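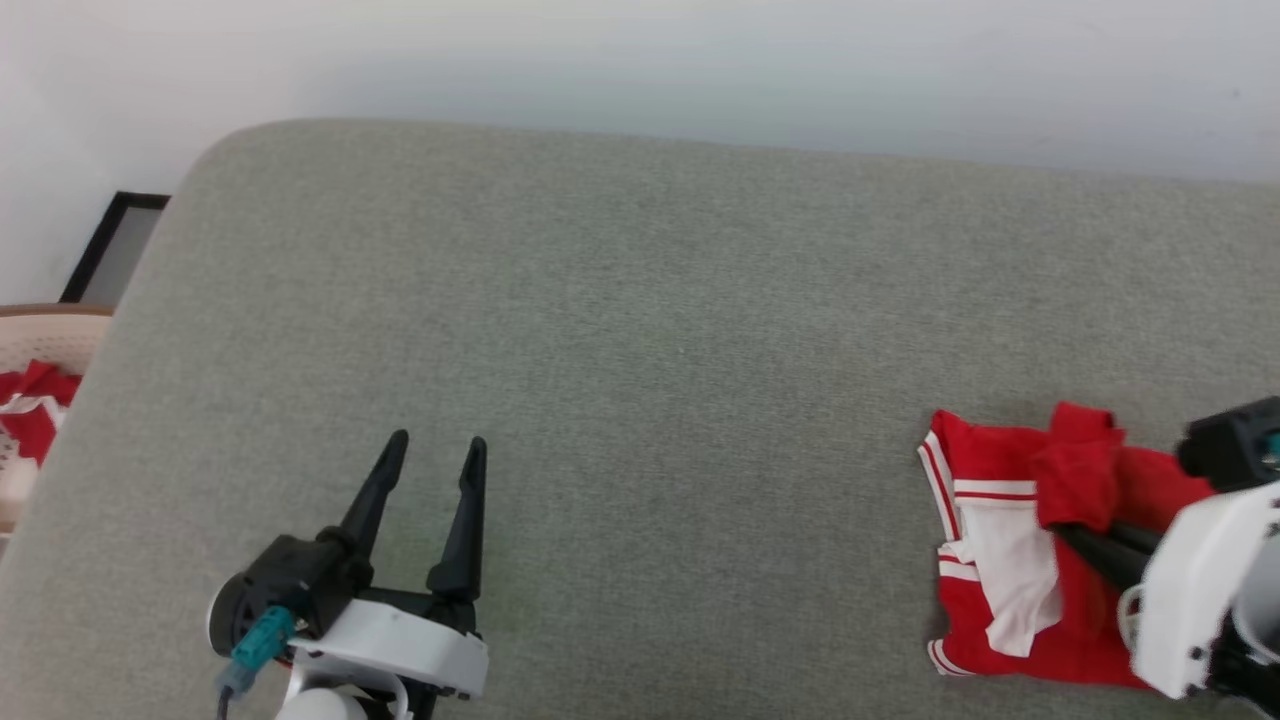 Photo: Sylvie Chan for Loltby

Garnura padded bench, gray

The Garnura is a long padded bench for the hall, the bedroom or the laundry corner. Many of our customers buy it for sitting and later use it mostly for folding clothes. The seat is wide and flat enough for a shirt to lie fully open, and the edges are rounded, so it is comfortable behind the knees.

The cover is a fine woven fabric in a muted gray-green tone, a little mottled. On such a fabric small lint is less visible than on a plain dark one. Strong colors, like a red sports shirt with white trim, are easy to see against it - useful when you are sorting by team or by child.

The back side has no rail, and you can push the bench directly to the wall. If your wall is freshly painted, please wait until the paint is fully hard.

Details
Article number: 1138
Cover: Bouchard weave, gray (also available in sand)
Weight: almost 20 kg
Seat padding: 18 cm
Legs: four, screwed in by hand
Price: 968, delivery included

Care
Vacuum the seat with the soft brush. For a spot, use a cloth with lukewarm water and press, do not rub. The cover can be taken off by the zipper on the underside, but it must not go in the dryer. Damp sportswear should not stay on the seat overnight, and new red clothes should be washed once before you put them there, as some of them give off color.

Delivery
The bench arrives in one box, with the legs packed separately inside the base. The sand cover is out of stock and comes again in August. Spare covers are ordered from Horácio Cordeiro at our Grernudis store - please give him the article number.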